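Tarnen basket

The Tarnen basket is a low household basket with four sides, named after the town of Tarnen, where it was made for sale until the middle of the last century. It was used mostly for bread, eggs and folded linen.

The makers cut willow shoots in winter and kept them standing in water until the bark could be pulled off easily. The base was woven first. A common size was 50 centimeters long, but families often ordered other sizes. In August the baskets were carried to the fair in Rundach.

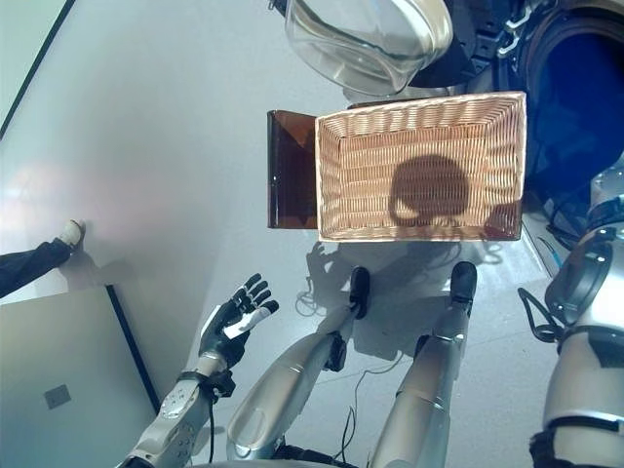 Rectangular wicker basket with low sloped sides and a woven bottom.

The researcher Svitlana Mykhailiuk recorded the names of 69 basket makers in Tarnen and in the neighboring village of Kima. Most of them were farmers who did this work only in the cold months. In her opinion, the sloped side came from older feeding baskets, but this is disputed. Two workshops in Kima still teach the craft.

See also: Willow growing; Rundach fair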